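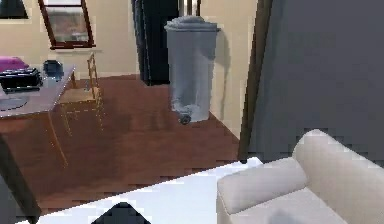
Simulated room, wheeled bin upright by the dark panel. Desk and chair at left, sofa at right.

Priltley Simulation Group
Pre-Run Safety and Software Inspection: Household Scenes
Controller: Kakell. Planner: Obura.
Inspected by: Adanech Chala
Reviewed by: Crisóforo Alvarado
Period: June

Complete all items before a scene is released to the batch queue. Enter Pass, Fail or Hold. A comment is required for Fail and Hold.

1. Scene loads without missing meshes or textures.
Pass.

2. Every object resting on a surface has a collision body.
Hold. The flat round plate on the desk has a visual mesh only. The planner treats that part of the desktop as free space. Asset team notified.

3. Bin wheels and body are registered as one movable object.
Pass. Joint limits on the lid were checked separately and are within range.

4. Chair back is represented at slat level in the collision map.
Fail. The ladder-style back is exported as a solid box. Grasp candidates on the slats are rejected at the first filter. Replace with the segmented version and repeat item 4 only.

5. Joint velocity limits in the controller match the signed configuration.
Pass. Compared line by line with configuration 481.

6. Emergency stop command halts all motion within 5 control cycles.
Pass. Tested at rest, in free motion and during a simulated grasp.

7. Perception labels agree with the scene file.
Hold. The glossy desktop produces false depth returns in the Dremine module. Confidence threshold is to remain at the current setting until the module owner replies.

8. Random seed, software versions and scene file are recorded in the run log.
Pass. The log now rejects a run with an empty seed field.

9. Batch size and storage confirmed.
Pass. 3,000 episodes on 32 workers. Storage quota is almost used; older logs must be archived before a second batch.

Reviewer comments (C. Alvarado): Release is withheld on item 4. Items 2 and 7 may be closed by the inspector without a further review meeting. The stop test under item 6 must be repeated if the controller is rebuilt for any reason.

Status: Not released.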